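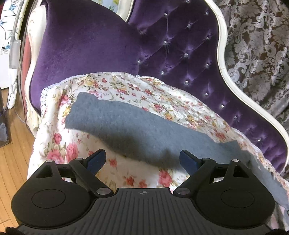 Gripper, long strip of grey-blue fabric, extremely purple sofa. Mumora open day at Haddadin House, Osside 🧵

Right, I've been promising to write up Tuesday's visit and I've finally got a cup of tea and a free evening. I went along expecting a few robots behind glass and a tote bag. I came home wanting to talk about cloth to anyone who'd stand still!

For those who don't know it, Haddadin House is the old building up behind the station in Osside. Mumora have the ground floor and the one above, and they open up every September. It's free but you do have to book. They let in 300 people over the day, in small groups, and I got my place with a refresh at breakfast time.

The theme this year was soft things. Cloth, bags, bedding, cables, anything that flops. I hadn't thought about how much of a house is floppy until someone pointed it out and now I can't stop noticing it. I looked at my own settee when I got in and it was basically a pile of hard problems with a cat on top.

So, the gripper. You hold the thing in your own hand and do the job with its two fingers, and the camera on it records from just behind them. What gets recorded can then be used to teach an arm that has the same sort of fingers. I knew this was a thing people did, I had never had one explained to me by someone who uses it all day, and I had SO many questions.

First one: why not just film people's hands? Answer (I'm paraphrasing, I was scribbling on the back of my ticket): a hand has a palm and a thumb and it cheats all the time without you knowing. Two fingers can't cheat in those ways, so you're made to do the job how the robot will have to do it.

The fingers have dark blue pads on them, you can see them in the photo. I spent an unreasonable amount of time looking at the linkage too. It's all angled black pieces and big silver pins. Lovely bit of mechanism. I would happily have one on the shelf.

And yes, the sofa. Purple velvet, crystal buttons, white carving down the sides, a rose-print cloth with lace trim over the seat. I adore it. My group all went "ooh" in exactly the same voice.

A good chunk of our talk was about backgrounds. If you only ever practise on a bare grey bench then a bare grey bench is what your robot knows. Put plain fabric on top of a flowery, wrinkled cloth and there's a real question to answer: which bit is the thing I'm meant to pick up, and which bit is the thing it's lying on? Easy for us. Try saying how you do it, though. I tried on the bus and got nowhere.

Same with the edges. A corner is a nice clear thing to go for, when you can find one. The piece in the photo is squarish at one end, sort of, but not neatly, and there's a little notch in the edge near there as well. I'd have walked past that a hundred times and never seen it. Now I'm a person who notices notches.

Then upstairs to see Stustau! Stustau is their arm, bolted to a bench by the window, and it was doing tea towels. Pick up from a heap, find a corner, lay it out flat. It is not fast. It is really not fast. I loved it.

They keep a log of every try on a whiteboard and it stood at 428 when we came in. Somebody in my group asked how many of those had worked and the engineer said "depends what you call worked", got a big laugh, and then gave a proper answer, which I thought was very decent. Flat-ish with the corners showing counts. Flat with one corner tucked under doesn't.

We watched six goes. Four came out fine, one it dropped, and one it picked up two towels together and carried on as if that was the plan. There was a groan from the whole room. You get very attached very quickly.

What I liked was that they left the misses in. No cutting to a video, no "it was doing this perfectly this morning". They just let it have another go and talked us through what it had probably got wrong (on the double one: two towels the same colour, overlapping, hardly any shadow between them).

I asked about shadows, because of that. Soft shadows on cloth can look a lot like folds, and folds can look a lot like edges, so lighting matters far more than I'd have guessed. They change it on purpose, blinds up, blinds down, lamp on, lamp off.

There was also a bench where visitors could try a pair of plain kitchen tongs on a heap of socks, to feel what having only two fingers is like. 20 seconds each, match as many pairs as you can. I matched none. A child of maybe seven matched loads and was given a sticker, and quite right too. I was not given a sticker.

Small moans, to be fair to everyone: the upstairs room got very warm, the sign for the loos sends you into a cupboard, and the last talk started late so a few of us had to leave before the questions. I'd have paid good money for a chair as well.

But the people! Everybody working there seemed pleased to be asked things, even the daft things. I asked whether the arm minds what the towels are made of and got a ten-minute reply with samples. (Stiff cotton good. Anything silky, bad. Fleece, apparently a dream.)

A couple of you have asked if it's all right for kids. I'd say yes from primary age up, the sock bench alone would do it. There's a lift, the floors are level, and the arm has a barrier round it. Bring water.

And for whoever asked about next year: bookings go up on the Mumora noticeboard page in late summer, and the early slots go first. I'm going for the afternoon next time, I want to see what the whiteboard gets up to by closing.

Oh, and I did get a tote bag. It's green. The handles are already tangled round my bike lock.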